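How to Read a News Story About a Planning Row Before You Repeat It

Posted 04/05/2003

Every few weeks somebody forwards me an article about a town that is supposedly up in arms. A prayer hall, a hostel, a school for the wrong sort of children. The article always says the town is divided. I have become suspicious of that word, and after the Milness business last month I wrote down the steps I now go through before I believe any of it. They take an evening. If you haven't got an evening, you could simply not forward the thing.

Step 1. Find out what was applied for

Most people who argue about a building have never seen the application. In Milness the papers said "Islamic centre". The application said change of use from a carpet warehouse to a place of worship with two classrooms. You may think these come to the same thing. Perhaps they do, but you should be the one to decide that, and not whoever wrote the headline.

Ask for the file at the council offices. You don't need to say why you want it. Take a pencil and copy down the exact wording and the date it was received. Be wary of summaries, including the one the council prints itself, and including mine.

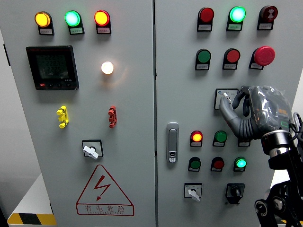
Step 2. Count the objections yourself

The Milness story claimed "a flood" of letters. I went and looked. There were 126, which did sound like a flood until I began reading them. 80 were the same photocopied sheet with a different signature at the bottom. A photocopied sheet is a perfectly legal way to object and I don't sneer at it. It does tell you that someone has been busy with a clipboard, and a reporter ought to mention that. This one didn't.

Do the same for the letters in favour. Supporters own photocopiers too.

Step 3. Sort the reasons given

Make three piles: parking and noise, the character of the street, and everything else. The third pile is where people say what they mean. Don't assume that everyone in the parking pile is hiding something, though. Some people really do care about nothing in this world except parking. I have lived next door to two of them.

When an article quotes only from the third pile, it wants you angry with the objectors. When it quotes only from the first, it wants you to think there is no problem. I have yet to read one that quoted fairly from both.

Step 4. Follow the experts home

Sooner or later an institute turns up. In this case it was the Benítez survey, which was said to show that most residents felt "uneasy". Uneasy about what? The question, when I finally got hold of it, asked whether people were uneasy about "rapid changes in the area". I would have ticked yes myself, thinking of the bus timetable.

So ask for the wording of the question, the number of people asked and who paid. If you can't get all of that, treat the figure as gossip. Plustari, the web magazine that made most noise with the survey, printed none of it.

Step 5. Check the quotation marks

Look at who is quoted and who is merely described. The congregation in Milness was described at length and quoted nowhere. An unnamed "local businessman" was quoted twice. I don't know who he was and I rather doubt the magazine did.

If a quote has been translated, find the original or get someone to read it for you. The Jeroretti column that did the rounds in English had "concern" where the original had a word nearer to "dread". That helps one side or the other, depending on your mood, but it isn't what the man wrote.

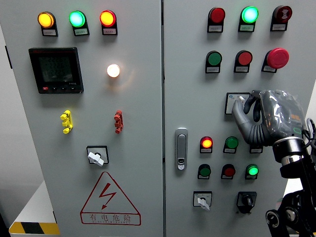
Control cabinet doors with several indicator lamps lit.

Step 6. Wait for the decision, then read that too

The vote gets a tenth of the coverage the row got. Read the conditions attached to it, since they often show what the council was worried about. Milness gave consent with limits on opening hours and a rule about the side entrance. I saw no mention of the side entrance anywhere in the press.

What this won't do

It won't tell you whether the objectors or the applicants are in the right. I have opinions on that and so, I expect, have you. Corrections are welcome if you say where you got them.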